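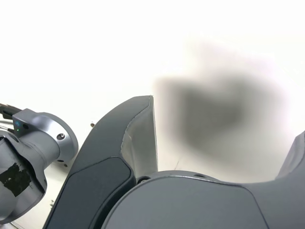 Packers on the late shift at the Carrillo plant had asked for one thing before any arm was installed, and it was that the person at the station should be able to stop it, move it and restart it without calling maintenance. Kustmont, which operates the plant, wrote that request into the purchase specification. The cells now in service were delivered on those terms by the integrator Vekik.

Kustmont today announced the completion of the first phase of its automation program at Carrillo, a kitting and packing site for replacement pump parts. The phase covers two robotic cells on the small-parts line. Each cell consists of an arm with a two-finger gripper, a fixed work surface and an operator panel. Both run under Bemero, the scheduling software supplied by Vekik, which assigns orders either to a cell or to a manual bench according to part size, weight and surface finish.

Before the change, all small-parts kits were picked and packed by hand at benches along the east wall. The work required repeated gripping of parts from shallow trays, with a short reach and a turn of the wrist for each part. Site health records listed hand and wrist strain as the most frequent reason for a temporary change of duties on the line. The cells have taken over the most repetitive orders, those with 200 or more identical kits. Mixed orders, fragile seals and anything wrapped in oiled paper remain at the benches.

Of the 3423 part numbers stocked at Carrillo, 117 are currently released for robotic handling. A part number is released after a grip test, a drop test and sign-off by an operator who has packed that part by hand. Kustmont expects the released list to grow slowly. Parts with loose springs or flexible lips have so far failed the grip test and will not be resubmitted until new finger pads are available.

Job content on the line has changed as follows. Operators assigned to a cell load trays, confirm the first kit of each order, clear faults and check finger pads for wear at the start of the shift. Pad replacement is done by the operators themselves with a hex key kept at the panel. Maintenance staff remain responsible for the arm joints, cabling and safety circuit. Cell operators rotate to the manual benches at the midshift break - an arrangement requested by the line and retained after the trial period.

No positions were removed in the first phase. Cell operator has been added to the site pay scale as a separate grade, one step above packer, and is open to all packers who complete the training course. The course takes place during paid hours and covers panel operation, fault codes, safe recovery after a stop and the release procedure for new parts. Packers who prefer to stay on bench work may do so.

The second phase will address tray loading, which is still manual and now sets the pace of both cells. Vekik will begin measurements at the loading point in June. Kustmont will decide on further equipment after the line operators have reviewed the results.

About Kustmont
Kustmont supplies replacement parts and repair kits for industrial pumps. Its Carrillo site handles kitting, packing and outbound shipping.

About Vekik
Vekik designs and installs robotic handling cells and develops the Bemero scheduling software.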